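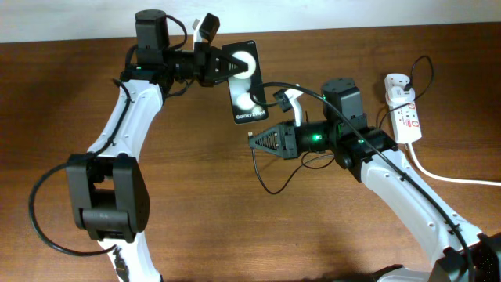 What should you do before you sell a used phone or give it away?

Back it up, take your accounts off it, reset it, clean it, and check it over on a clear table before it goes in the box. The order matters more than the speed. Most of the trouble comes from resetting first and thinking about accounts afterward.

Print this page | E-mail this page

Getting a Used Phone Ready to Pass On
By Liya Teshome
October 8, 2025

These steps are written for Android phones, flat or folding. Menu names differ a little from one maker to the next, so if you can't find a setting under the name I use, type a word or two into the search box at the top of Settings.

Before you start

Charge the phone fully and leave the charger within reach. Connect to your home Wi-Fi. You will need:

A soft cloth with no lint, the kind sold for glasses
A second dry cloth
A wooden toothpick
A SIM tool or a straightened paper clip
A notepad and pen
A padded mailer or a small box, if you are shipping

Work on a table, and sweep it with your hand first. One grain of sand under a screen will leave a scratch. On a bare wood top I put down a folded dish towel.

Step 1. Back up

Open Settings and look for the backup section. Run a backup by hand even if the phone says it did one last night. Then copy your photos to a computer or a drive. My last phone had 488 photos on it that had never synced, all of them in a folder made by a messaging app. Check those folders one at a time.

Text messages and call history may be saved separately from photos. If you care about voice memos, move those too. They are the thing people forget most often at the Nerorska swap table, where I help out each April.

Step 2. Move your sign-in codes

If you use an app that gives you six-digit codes, set it up on the new phone and sign in to something with it before you touch the old one. Do the same with your bank app. Write down anything you are still waiting on.

Step 3. Unpair and sign out

Unpair your watch and earbuds. Remove cards from the payment app. Then go to the accounts section in Settings and remove each account, the Google account last. If the maker has its own account, sign out of that as well.

Don't skip this. A phone that is reset from the recovery menu with an account still on it can ask the next person for your password, and they will have no way past it.

Step 4. Take out the SIM and any card

Push the tool straight into the small hole at the tray. Don't lever it sideways. Put the tray back in once it is empty. If you use an eSIM, ask your carrier how to move it, and do that before the reset. Some phones ask during the reset whether to erase the eSIM -- read that screen slowly.

Step 5. Reset

Go to Settings and find the factory reset option, usually under General management or System. Read the list of what will be erased, confirm, and put the phone down. Mine took 14 minutes. An older one may take longer. When the welcome screen comes up, stop there and turn the phone off.

Step 6. Clean it

Turn the power off and unplug it. Wipe the glass with the dry cloth first, to lift grit, then with a cloth that is barely damp with water. Go around the camera lenses and along the edges. Use the toothpick only for lint in the seams of the case. Keep it out of the charging port unless you have a very steady hand, and never put metal in there.

Folding phones need more care. The inner screen is softer than ordinary glass, so use the cloth alone and hardly any pressure, and wipe along the crease instead of across it. Leave the factory film where it is. Don't blow compressed air at the hinge. Before closing the phone, look over the inside for crumbs.

Step 7. Check it over

Turn it on again and go as far as the welcome screen. Hold the phone upright and tilt it slowly under a lamp. Scratches that vanish from straight on will show at an angle. Look at:

The screen, for lines and dim patches
The corners and the frame
The camera glass
The buttons, which should click and come back
The hinge, if there is one, opened and closed a few times

Write down what you find, including the small things. Buyers forgive a scuff they were told about.

Step 8. Record the model and serial number

Copy the model name and the IMEI from the box or the tray. You can also find both in Settings, so do this before the reset if the box is long gone. Keep your copy with the receipt.

Step 9. Pack it

Turn the phone off. Fold a folding phone shut. Wrap it in the clean cloth or in soft foam, then put it in a box with padding on all sides, and shake the box. If anything moves, add more padding. Carriers have rules about lithium batteries, so tell the clerk what you are mailing. I paid 59 dollars for a set of shipping supplies once and still have most of it -- a shoebox and packing paper do the job.

If the phone has a swollen back or a screen that is lifting, don't pack it at all. Take it to a shop or a battery drop-off.

Print this page | E-mail this page

Reader comments (4)

Tamunoemi Nwosu
I did the reset before removing the account and had to drive over to my cousin's house to type in my password. Step 3 should be in bigger letters.

Ebere Adeyemi
Does the case go with it? I never know what to do with old cases.

Liya Teshome
Ebere, if it's clean and not cracked, put it in. Wash silicone ones with dish soap and let them dry overnight before the phone goes back in.

Dalia Ķēniņš
Check the memory card slot even if you think you never used it. I found a card in mine with 2 years of my daughter's recitals on it. Also, my carrier needed a phone call to move the eSIM, so leave yourself an afternoon.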